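Pralport throw pillows, teal and light gray
Reviewed by Ghada Farah

I bought two of these square pillows from Orko in August, one in teal and one in light gray. We have a long beige sofa with buttoned back cushions and a row of headrest cushions along the top, so there is a lot of beige in one place and I wanted some color on it. I was also looking for something that would help my lower back, as the seat is deep and I'm not tall.

Color first. The teal was the one I worried about. On the Orko site it looked closer to navy, and what I got is much more blue-green. It stands out against the beige, more than I had planned for, but I have come to like it. In the evening with the lamps on it looks more muted. The light gray is easy to live with and would go with most sofas. If you are unsure about strong colors, get two grays.

Shape. Both arrived flat in a plastic bag and needed a night to fill out. The instructions say 2 hours, and that was not enough for mine. After that they puffed up fine. They stand up on their own against a back cushion and the corners stay soft. 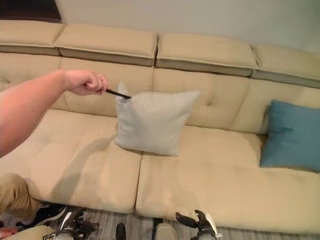
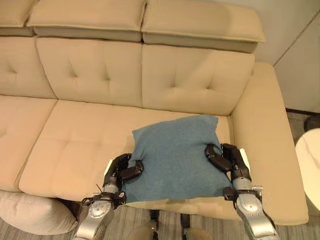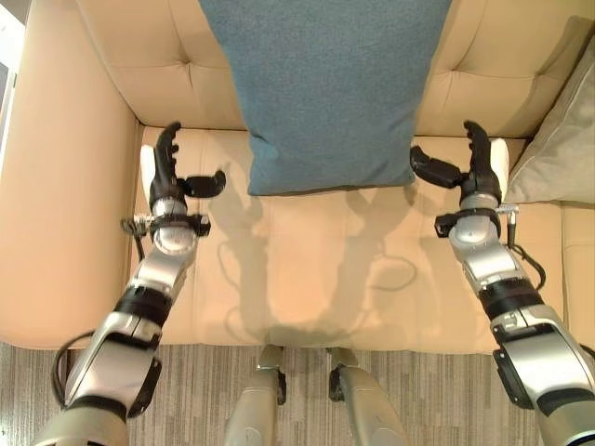
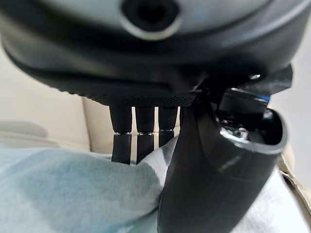

First picture: the gray pillow near the middle of the sofa, the teal one to the right.

Comfort. The filling is firmer than in the Texier pillows we had before. For sitting and reading that is a good thing - it keeps its place behind my back and I don't have to keep pulling it up. For a nap it is too thick for me. My husband Gervasio sleeps on the gray one without complaint, so this may come down to your neck.

Cleaning. The covers come off with a zipper along the bottom edge. I have washed both on cold and dried them flat. No shrinking that I can see, and the teal did not run. Getting the insert back into the corners takes some patience. The zipper pull is small and I would have liked a bigger one.

Lint shows on the teal and hardly at all on the gray. I go over it with a roller when we have people coming.

Price. I paid $10 extra for shipping, and the pillows themselves were fair for what they are. Dondell has a similar one for less, but my sister has it and the seams on hers have started to pull. Mine are still straight.

Four stars. I took one off for the color on the site and the small zipper pull. I would buy the gray again, and the teal too now that I know what color it is.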